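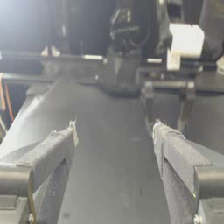

Photo: Thitima Luangrath

Sulero heated clothes airer, reviewed

We have a flat with no garden and one radiator that gets properly warm, so drying clothes between October and April has always been a nuisance. For years I used a plain folding airer from the Dindside market and put up with jeans that took three days. I bought the Sulero in August, when it was cheaper, and then left it in its box until the weather turned.

It is a winged airer with heated bars. You fold it out, plug it in and press the switch on the side. There is no thermostat and no app. The version I have includes a timer, and I would pay the extra for that again, as I am not good at remembering to turn things off. The timer goes up in steps of an hour and clicks quietly when it ends.

Setting it up took five minutes. The legs lock with a plastic catch that feels thin, and I was careful with it at first. It has held so far. The wings are stiffer than I expected and you need both hands to lift them, which is awkward if you already have a wet sheet over your shoulder. The feet are rubber and don't mark the floor.

How it dries depends on how you load it. The bars are warm to the touch and no more than that, so anything lying flat across them dries well and anything hanging down below them hardly changes. T-shirts and pillowcases put out at breakfast were ready by early evening. Socks were quicker. Jeans still took overnight, and I had to turn them once because the waistband stayed damp. Towels are the weak point. Two bath towels fill one whole wing, and they come off with a slightly crisp feel I don't much like.

Putting a cover over it makes a big difference. Sulero sells one separately, and I think it should be in the box. I used an old double sheet for the first fortnight and then gave in and bought the cover. It fits well and the zip runs the right way for getting at the middle. With the cover on, a mixed load was dry in an afternoon. Without it, the same sort of load needed the evening as well.

You do have to think about the damp. The water goes into the room, so keep a window open a crack or run a dehumidifier. I didn't bother the first week and had wet windowsills every morning.

As for cost, I put a plug-in meter on it for a while. It uses less than our old tumble dryer did, but it is on for much longer, and leaving it running all night for a few pairs of socks is a waste. I now save things up and do one full load on a Tuesday and another at the weekend.

I also tried the Okitberg, which my sister has. It is a tower shape and takes up less floor. It is better for shirts on hangers and worse for everything else, and hers has a wobble that tightening the screws didn't cure. Meesuk makes a smaller one that hangs on a door. I haven't used it, though with more than 17 items in a normal wash here it would be too small for us anyway.

Folded up, the Sulero goes behind the bedroom door — just. It is heavier than a plain airer and the flex has nowhere to clip, so it trails when you carry it. I wind it round the top bar and hold it with a bulldog clip.

I'd give it four out of five. The missing mark is for the cover being extra and for the catch on the legs, which I still don't fully trust.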